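October 3, 2020

Spent a good part of the morning with Larysa Karpenko going over what we can afford before November, and it was a nicer chat than budget chats usually are. Kettler have quoted 797 for the second gripper, fingers and mounts included, and Clallow came in a bit lower but want up to 42 days to deliver, so I'm leaning towards Kettler – Larysa too, I think, though she'd like one more look at the Plendetti catalogue.

Spare finger pads are 28 a pair. I'd get two pairs and be glad of them later. Brass inserts we can put down as a bag of 70, and I'd like a longer power strip on the list as well, if there's anything left over once the Gollura bench has had its share. I'll type all this up properly and send it round to everyone for a grumble.
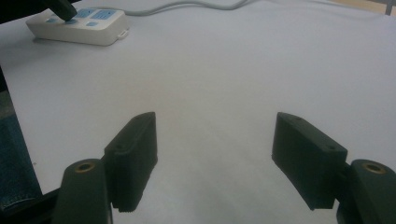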